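Mar 29, 2025

Back from the open day at Salley. I left the house at six with a thermos and two sandwiches and was in their parking lot before the doors opened. Parking was free but far from the entrance, and the wind was bad. I got a paper badge with my name spelled wrong and a folded program, which I have in front of me now and am using to keep the order straight.

I signed up in February, when the notice went around, mainly for the yard robot part. The warehouse tour in the morning came with it.

The tour was 4 stops. First the receiving area, where a belt carries totes past a scanner and a pusher shoves each one into a lane. The guide said the building handles 3000 totes on a normal shift. It was loud and we all had to wear the foam earplugs, so I missed half of what he said. Second was the charging room, rows of low carts parked against the wall with their lights blinking. Third was the repair bench. I liked that best of the morning. A technician had a wheel unit open and showed us how the bearing wears on one side because the carts turn left more than right on their usual route. They now swap the wheels side to side every 2000 hours. Somebody asked why they don't change the route and she said they had asked for that too.

Fourth stop was a video. I ate a sandwich in the hallway.

After lunch we went over to the small building for the Maluleke demonstration. Maluleke is the yard machine, a mower first of all, but they want it to do edging and carry a bag for clippings. Most of the work is done in simulation before anything touches real grass. The program they use for that is called Sovano. It took a while to start up and we stood there. When it came up, they had a model house and yard on the big screen, and they talked for most of an hour over it.

The presenter explained that the yard had been built with the usual problems in it. Grass that meets paving, a curb, plants standing right out on the lawn. The machine has to tell the patio from the lawn and stop at the curb or follow it, and it has to go around the base of a palm without chewing on the agave next to it. She said long drooping leaves are harder than trunks. A trunk is either there or it isn't. A leaf that hangs low over the grass may be something to push through or something to leave alone, and an owner will be upset about only one of those.

She also talked about the glass doors. Big panes give false readings on some sensors, so a house with a lot of glass facing the yard is a good test. I hadn't thought of that. Our own back door is glass, and I have walked into it myself.
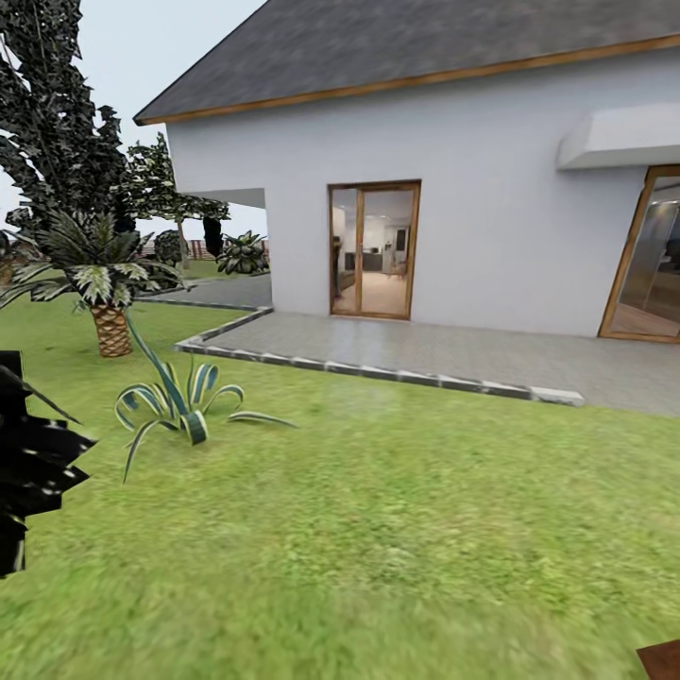

Does a robot that learned in a simulated yard still need practice in a real one?

Practice outdoors is still needed, but less of it. The simulation lets them find the plain mistakes early and cheaply, and the real yard is where they check things like wet ground, slopes and dull blades.

I wrote those down more or less as they were said. A man near the front asked it and she answered straight, which I appreciated. I asked how many yards they have in Sovano and she said 441, all different, with the lighting changed on top of that. I asked if any have dog toys on the grass. She said they are adding those. I asked about garden hoses too and she laughed a little and said hoses are on a list.

Then we went outside to see the actual Maluleke. It is smaller than I expected, close to the size of a laundry hamper lying on its side, dull green, with a handle on top for lifting. They had a strip of lawn roped off with a few potted shrubs and a row of bricks. It mowed up and down, followed the bricks well, and slowed near the pots. At the third pot it stopped for almost a minute and then backed away and went around the other side. The presenter said it was replanning. It finished the strip after that. There was a thin line of uncut grass along the bricks, the width of two fingers. I get the same line with my mower.

It was quieter than mine by a long way. I could talk to the woman next to me without raising my voice. She has a sloped yard and was told the slope limit is printed in the brochure. We both looked and couldn't find it.

The last item was a table from Dramora, who make the batteries. They had a cutaway pack under a plastic cover and a bowl of hard candy. I asked about cold weather and was told to bring the battery indoors for the winter. I do that with the drill already, so no trouble there.

No price was given. The answer each time was that there isn't one yet. I put my email on the sheet for the trial yards, but they want flat lots first, and ours drops toward the ditch. I may not hear anything.

Left at a quarter to four. Traffic was slow past the bridge, one lane closed. Stopped for gas and milk. Supper was the leftover soup.

The knee is sore from standing on concrete. Next time wear the other shoes. The front grass is already coming up thick by the mailbox and the mower blade still needs sharpening, so I set it on the bench tonight where I'll see it.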